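Cold-brewed iced tea, the slow and easy way

I came to cold brewing after years of boiling a kettle in the heat of July, and I wish I'd started sooner! You put leaves in cold water, you go to bed, and in the morning there's a pitcher of tea so smooth you may skip the sugar.

What you need

A pitcher with a lid, a fine strainer, cold water and loose tea. I love the green from Cheon for this (grassy, a little sweet), but a plain black tea makes a lovely pitcher too.
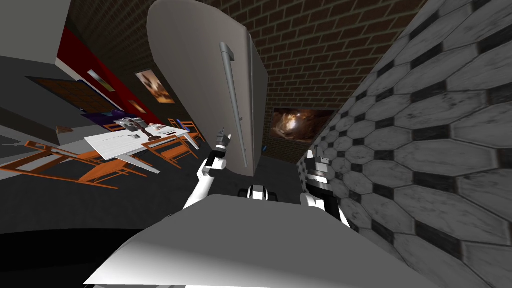
Step 1. Measure the leaves

Use 4 teaspoons of loose tea to a quart of water. Big, fluffy leaves trap a lot of air, so heap the spoon if yours are like that. Tea bags work as well, and you'll want one for each teaspoon.

Step 2. Fill and chill

Pour the water over the leaves, stir once, put the lid on and slide the pitcher into the fridge. Green tea is ready in six hours. Black tea likes eight, and oolong can happily go ten. 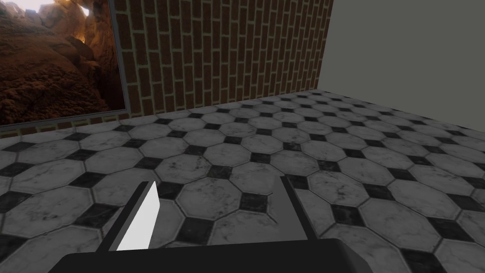 Step 3. Strain and taste

Strain it into a clean pitcher and try it plain before you add anything. Too weak? Give the next batch another hour. Peach slices or a bit of mint are wonderful, added right before you pour.
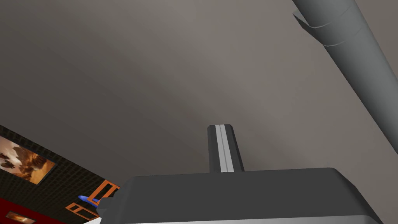
Written by the Home Drinks Editor, Rilness Kitchen

Drink it within three days and keep it cold the whole time. Any leftovers make great ice cubes – drop a few into lemonade and see how good that gets by the bottom of the glass!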